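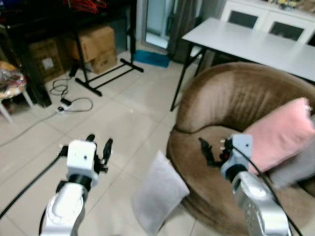
Selling Your Fan Merch Without Losing Your Mind: Household Tips for the Overstocked

Sooner or later every collector opens a closet and is hit by a poster tube. You have two copies of the same album because you wanted the other cover, a light stick from a group that has since gone solo in four directions, and a tote bag you have never dared put anything in. Sell some of it. Your floor would like to be seen again.

Sort before you post

Make a keep pile and a sell pile. Do not make a maybe pile. Mine lived on top of the dryer until December and had to be dusted. Go through albums first and open every one, even the ones you swear are complete. My friend Pilar Núñez sold an album as "all inclusions" and then found the photo card eight months later, marking her place in a cookbook.

Clean gently

Plastic album cases: soft dry cloth, then a barely damp one if they need it. Sticker gunk on a plain plastic case comes off with a dab of cooking oil and some patience. Keep oil well away from paper. Photo books get a dry cloth and clean hands, and that's all they get. Plush toys with a washable tag go in a pillowcase, cold water, gentle cycle, and then air dry. They come out looking betrayed but they fluff up. Light sticks: take the batteries out before storing. If you left them in for two years, put gloves on and say sorry.

Flatten the posters

Unroll the poster face down on a clean sheet, lay another sheet over it, and put heavy books along the edges. Leave it a few days. Do not iron it. I know someone online ironed hers and it came out fine. Mine has a shiny patch where the drummer's chin was.

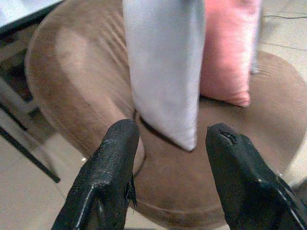
Price like a stranger

You paid 33 dollars for it, plus shipping, plus the emotional cost of the preorder queue. The buyer cares about none of this. Look up what the same item sold for, which may be a long way from what people are asking. There is always a card listed at 537 that has been listed at 537 since the dawn of time. Knock a little off for dented corners and say so in the listing, with a close photo of the dent.

Write the listing once

Group name, album title, version, what's included, what's missing, where you ship from. Put "no poster" near the top if there is no poster. You will still be asked about the poster. Save the answer as a note on your phone so you can paste it in and keep your manners.

Pack it as if it will be thrown

Card in a sleeve, sleeve in a stiff holder, holder taped between two pieces of cereal box. Use painter's tape on the holder and fold the end over so it peels off. Albums want bubble wrap and a box with no rattle in it. Posters go in a tube with crumpled paper at both ends. Save every mailer that comes to your house, black out the old label, and use it again.

Then put the money somewhere you can see it, like a jar. I made nearly 400 dollars last winter and kept it in my shopping app balance, where it turned into six albums. Two of them are the same one.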